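## 4. Running the demonstration for visitors

By the time you reach this section you should have worked through the installation chapters, and both Karura stations should be opening from the Trodent start screen without complaint. What follows is the part most hosts enjoy best, and it covers everything from the first warm-up run to saying goodbye to your last group. It was rewritten after the October open day at Arango, where we learned a good deal from the people who came through the door, and we have tried to pass on as much of it as we can.

The demonstration is a simulated one. Your visitors will be watching rendered views of a worktable on the big screen, and everything on that table is part of the software. Please say so early and cheerfully, as people do like to know what they are looking at.

### 4.1 Before the doors open

1. Switch on the display first and the computer second. (It will work the other way round, but you may find the picture comes up in the wrong shape and has to be put right by hand.)
2. From the start screen, choose **Open Day**, then **Load table**. Give it a minute or so to gather itself. The bar at the bottom may seem to stop near the end, and there is no need to press anything while it does.
3. Set the arm speed to 50 per cent. Full speed looks very impressive to those of us who have seen it before, but newcomers find it hard to follow, and the slower setting gives you time to talk.
4. Do one complete run on your own with a cup of tea at your elbow, so that you know which item comes after which.

> **Note:** The Open Day table uses a great many small surface details, and older graphics cards can struggle with them. If the movement is jerky, go to **Settings > Scene** and lower the detail by one step. Your visitors are most unlikely to notice.

### 4.2 Showing the close view

The close view is where we suggest you begin, particularly with children and with anybody who has had to stand at the back. It brings you right down to the gripper fingers and whatever is between them, and the dial is a lovely item to start with because everyone has turned one at some time or other, on a cooker or a radio or a kitchen timer.

1. Press **F2** to bring up the close view.
2. Pick the dial from the item list and press **Pause** once the fingers have come in round it.
3. Invite your visitors to find the red dot on the left of the knob, and then the scale of white marks round the upper part of the face. Ask them which way they would turn it! You will get both answers, and a pleasant little argument to go with them.
4. Leave the picture paused for as long as people are still asking questions.
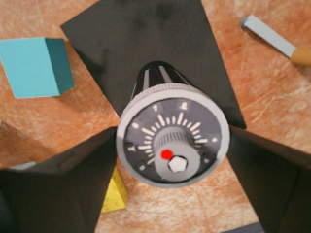
### 4.3 Showing the whole table

Once everyone has had a good look, press **F3** for the whole table. It is a big jump from one view to the other, and it helps to wait a moment and let people find their bearings before you carry on talking. We like to point out the chequered floor, since it gives the eye something familiar to settle on, and then the two black arms mounted at opposite sides of the table.

You can move the viewpoint with the arrow keys, and **Home** brings you back to where you started if you get lost under the table (we have all done it). Tell your group that the arms share one table and must be planned for together, so that neither reaches into a place the other is about to need.

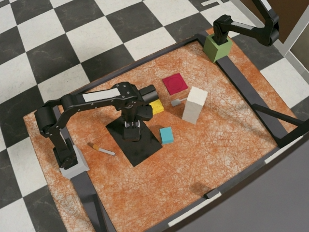 Questions tend to come thick and fast at this stage, so do allow plenty of room for them in your timetable. The one we are asked most often is whether the arms decide for themselves what to pick up. In the Open Day program they follow a prepared list, which you can read out from the **Items** panel if anybody would like to hear it. The second favourite is how long it took to prepare, and for that you may like to mention that the Zirau library, from which the table items are drawn, holds 1,380 objects in all.

> **Caution:** Do not press **Reset** while a visitor has the hand controller. The table reloads straight away and their turn is lost, which is a sad thing for someone who has queued. Press **Pause**, take the controller back with a smile, and reset after that.

### 4.4 Letting visitors have a go

1. Keep groups to 9 people or fewer, with one controller between them.
2. Choose **Guest mode**. This limits how far the arm can travel and hides the menus.
3. Allow two minutes for each turn. The timer in the corner turns amber shortly before the end.
4. Between groups, press **Pause**, then **Reset**, and return to the close view with **F2**.

When the last group has gone, choose **End session** and wait for the start screen before switching off. Your session log is saved under the day's date, and you can add remarks to it from **Tools > Log** whenever you have a quiet moment.

*Trodent host guide, section 4. Revised 18 December 2020.*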